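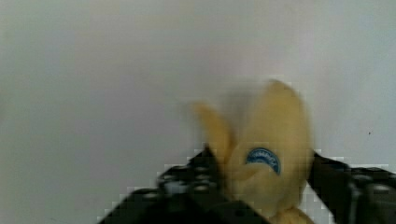
## Working beside the picking arm: kitchen and packing bench tips

These notes are for staff at the Ginivby kitchen and packing benches. They were first put together in October, when the Drorker arm moved from trial hours to the full morning shift, and they replace the single sheet that used to hang by the sink. Staff at the Ekwueme site may use them as well, except for the section on breaks, which is arranged differently there.

### Before the shift

- Wipe the bench with a damp cloth and then a dry one. Spray should go on the cloth and never directly on the bench or the gripper.
- Fruit is to be put out singly. A bunch of bananas must be separated by hand first, with a clean cut at the crown.
- Leave produce stickers on. They are removed by hand at the lunch box stage, and a sticker lost halfway down the line is very hard to find in a fruit salad.
- Keep 30 cm clear on each side of the item to be picked up.
- Check both gripper fingers for dried juice, particularly in the small round holes, where it collects. An old soft toothbrush is suitable for this.

### Handling soft fruit

Bananas are the item most often raised at the Thursday meeting. The arm will lift a firm one without difficulty. Fruit that gives under light thumb pressure should go straight to the baking tub, where marks on the skin do not matter.

The grip setting for bananas is 24 on the Civbridge panel. It should not be raised to save time. If an item slips, stop the arm, set the item upright again and restart from the same step. Staff are asked not to reach in while the arm is moving, even for a piece of fruit that is plainly about to fall. Dropped fruit is written off and no person will be asked to account for it.

Pears may be handled at the same setting. Plums and ripe peaches remain hand work for the present.

### Keeping the bench in order

Tins, jars and trays may share the table with the fruit, provided they stand well back from the item being picked. The arm needs a clear approach from above and from both sides, and lids with a bright printed label should be turned away from the working area where possible. 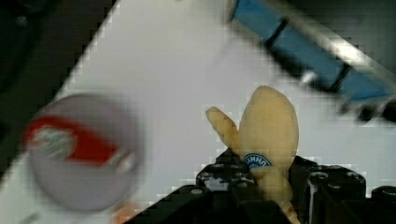

Trays should be returned to the rack once they are empty. Stacking them at the corner of the table is convenient for a few minutes and a nuisance for the rest of the morning, as the person on the next bench then has no room to set down a full one.

Spills are to be dealt with at once. For banana, use cold water first; hot water sets the stain on cloths and aprons. Aprons already marked can be soaked overnight in cold water with a spoonful of washing soda.

### What has changed in each role

Several colleagues have asked for this to be set out in writing.

**Bench staff** no longer carry out the repeated lifting from table to box. They now prepare the fruit, watch the arm and take over whenever it stops. Watching is tiring in its own way, and the post is therefore changed every 90 minutes. Anyone who finds their attention drifting before then may ask to change early.

**Packers** receive items at a steadier pace than before. The target is 76 boxes an hour for each bench, and it will not be altered without a month's notice.

**Cleaning staff** have an added task at the end of the day, namely the gripper and its fittings. Time has been added to the rota to cover it. The arm must be switched off at the wall before any cloth goes near it.

No post has been removed at Ginivby as a result of the change. Hours for the coming season will be posted beside the rota in the usual way.

### Breaks

The arm is paused for all breaks. It is not to be left running with one person in the room, and the morning break is taken together at 10.15.

### Small points

- Sleeves should be rolled or buttoned. Loose cuffs catch on the bench edge as well as on the arm.
- Store bananas away from apples overnight if they are to be picked the next morning.
- Spare cloths are in the second drawer. The first drawer is for labels only.
- Faults are entered in the blue book with the time and the item being handled. A short entry is sufficient.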